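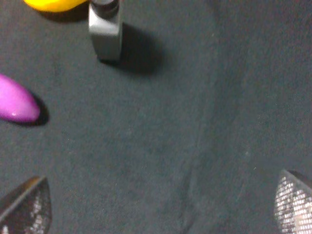

Alaric Lindqvist asked whether the cloth gets cleaned between participants, and whether lint on it changes how people judge the edge of an object. It is brushed at the start of each day, some lint stays, and the edge question is part of what the study measures.

Call for participants: tabletop sorting and placement study
Trudum Household Objects Group, Demier building, room 77

Trudum is recruiting adults for a study of how people pick up, group and put down small everyday objects on a soft surface. The work surface is a table covered with a dark gray cloth with a felt-like texture, lit from above. Objects are light, hand-sized and have smooth outer surfaces. They include containers, cups and plastic shapes in plain colors. No object is sharp, heated or breakable in normal use.

What you will do

Each participant attends 3 sessions on separate days. A session lasts 90 minutes, including a 15-minute break. You will be seated for most of it and standing for the last block.

Block A, free placement. A tray of objects is set to your left. Place all of them on the cloth in whatever arrangement you would use at home. There is no time limit.

Block B, marked placement. The same objects are placed against a printed layout card. Position and orientation are both scored. Containers must be placed upright unless the card shows otherwise.

Block C, clearing. Return everything to the tray in a fixed order. This block is timed.

Block D, standing repeat of Block B with the overhead light moved to one side. Shadows fall differently in this block and some layouts are harder to match. Do not smooth or pull the cloth at any point. Folds and creases are recorded before and after each block, and a shifted cloth means the block is run again.

Who can take part

Age 18 or older.
Normal or corrected vision, including color vision. A short color plate test is given at the first session.
Full use of at least one hand. Left-handed participants are especially wanted; the current pool has too few.
No known skin reaction to wool or synthetic felt.
No previous participation in the Ruggiero tray study, which used an overlapping object set.

Jewelry on the hands and wrists must be removed. Long sleeves should be rolled above the elbow. Please do not use hand lotion on the day of a session, as it leaves marks on the cloth and changes grip on smooth plastic.

Payment

Participants are paid $25 per session, with a further $30 on completion of the third. Payment is by check or gift card. If you withdraw early you are paid in full for each session you started. Parking in the Stedell lot is covered; bring your ticket to the desk.

Data

Placement data and block times are stored under a participant number. Names and contact details are kept in a separate file and deleted when payments have cleared. Hands and forearms are recorded on video during all blocks. Faces are not recorded. You may ask for your recordings to be removed up to the end of the study.

Schedule

Sessions run from September. Start times are 9:00 a.m., 11:00 a.m. and 2:00 p.m., with one evening slot on Thursday at 6:00 p.m. Leave at least one full day between sessions.

How to apply

Leave a message at extension 1521 with your name, a phone number, your dominant hand and two start times that suit you. Mention any medical condition that affects grip, reach or sitting for long periods; it does not rule you out automatically. Applicants are contacted in order of receipt, except that left-handed applicants are scheduled first until that group is full.

Late arrivals of more than 10 minutes are rescheduled. Two missed sessions without notice end participation.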